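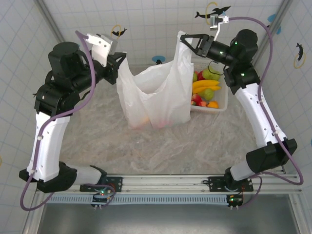 Unit 4: Collecting demonstrations with two arms

Handout for the practical at Prillarbridge. Read it before your bench slot.

4.1 Two ways to record

Hand guiding (kinaesthetic teaching). The motors are set to compensate for gravity and the operator moves the arm by holding its links. Joint angles come straight from the encoders. The operator's hands and sleeves enter the camera views, and one person can rarely guide two arms well at once.

Remote control (teleoperation). The operator moves a pair of leader arms and the follower arms copy them. Camera views stay clear of hands. The cost is delay and a weak sense of contact force. All bag and basket work in this unit is recorded this way, using the Vurkier leader pair.

4.2 The bagging task

The arms hold a thin plastic carrier bag by its two handles, one gripper to each. The basket of artificial fruit stands beside the bag on the marbled sheet.

Split the task into phases and keep the same order in every episode:

a) grasp both handles
b) lift and part the handles until the mouth is open
c) release one handle, the other arm keeping tension
d) pick one fruit with the free gripper and drop it into the bag
e) regrasp the free handle

Phase (c) is where most episodes are lost. Thin film folds inwards as soon as tension drops on one side. Move the holding arm slightly outwards before you open the other gripper.

4.3 What is logged

Joint positions, gripper opening, leader commands and camera images, all on one clock. The commanded and measured positions differ under load. Train on the command, and keep the measured value as input.

The Sernum set used in Unit 5 holds 1,531 episodes, of which 49 are kept back for testing. Do not mix your own recordings into the test part.

4.4 Rules for a usable episode

Start from the home pose. Do not pause for longer than a second in mid-phase, as the policy will learn the pause. If a grasp slips, recover and carry on; mark the episode "recovery" in the Vincze log. Discard it only if the bag tears or an arm hits the rail.

Each pair records 21 episodes. Change the position of the basket between episodes and leave the cable clips alone.

Reading for next time: sections 5.1 and 5.2, on action chunking.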